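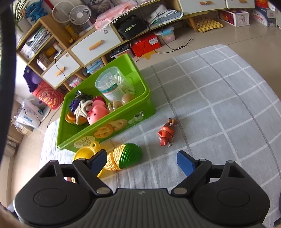

Toy rotation: does it work, or is it just storage with a schedule?
Posted in Home & Family > Small Spaces
Signe Lindholm, 2025-09-28
549 views

We live in a two-bedroom apartment in Bodham with one closet worth the name, and our daughter is four. Between birthdays, hand-me-downs and a grandmother who can't pass a clearance shelf, we own more toys than floor. Last month I read a long article about toy rotation. You put most of the toys away, leave a few out, and swap every couple of weeks, at which point your child greets a plastic vegetable like an old friend back from the war.

I tried it. I bought two Stinum bins with lids, packed them after bedtime and felt extremely competent until 6:40 the next morning, when she asked for the one thing at the bottom of the second bin. She has asked for it every day since. She hadn't touched it since spring.

So, for those who have kept this up longer than I have: how often do you swap, how do you pick what goes away, and what do you do about requests? My husband's view is that we should hand over whatever she asks for, and that is how we got here. 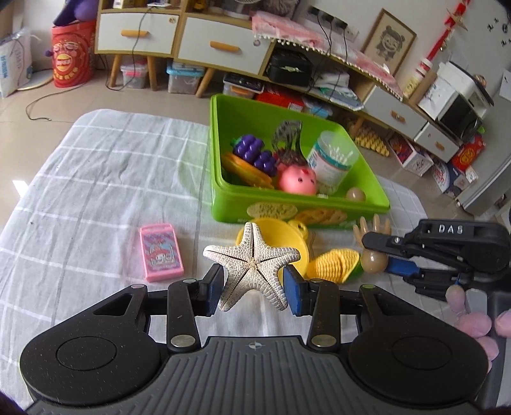 A starfish held just above the checked sheet.

Remzi Başaran

Three kids, six years of this, so take it as field notes.

Stop swapping on a schedule. Two weeks is a number somebody picked for an article. I swap when I start hearing "there's nothing to do" from a child standing in a pile of things to do. Some sets last five days and some last until November.

On choosing: don't sort by type. I made that mistake early. I had an animal bin, a food bin and a bin for things with wheels, and everybody was bored by lunch. Kids don't play in categories. The corn goes to the horse, the horse calls its lawyer on the phone, and so on. Put a bit of everything in each bin. A few animals, some kitchen stuff, one thing that makes noise (your choice how loud, choose well), something soft.

Requests: we have a trade rule. You can have anything out of a bin if something of about the same size goes in. The first week there was a lot of weeping over what counted as the same size. After that they mostly decided it wasn't worth the paperwork.

Never rotate the bedtime animal. I did this once and would rather not discuss it.

Also, lids. If she can see into the bin, it isn't put away, it's a store window. Mine are on top of the wardrobe with a sweater over them. 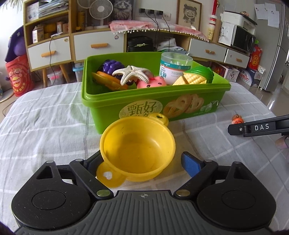

Toy strainer, heart-shaped cutout in one handle.

Wi

just get rid of half of it. we sold a big box on Gesulero and kids didnt notice. got 200 for it, spent it on shelves, shelves are now full

Signe Lindholm

Thanks, both. The mixed bins make sense. I had sorted mine by color, so you can imagine. The trade rule started tonight and she offered me a sock for the whole kitchen set. I said no and she came back with the other sock.

Remzi, did you ever tell the grandparents? Mine has noticed that her presents are missing from the living room and has responded by sending more.

Remzi Başaran

We told my mother that some toys "live at Grandma's." She has a bin of her own now, and she is much pickier at the clearance shelf. Hold out for shoes.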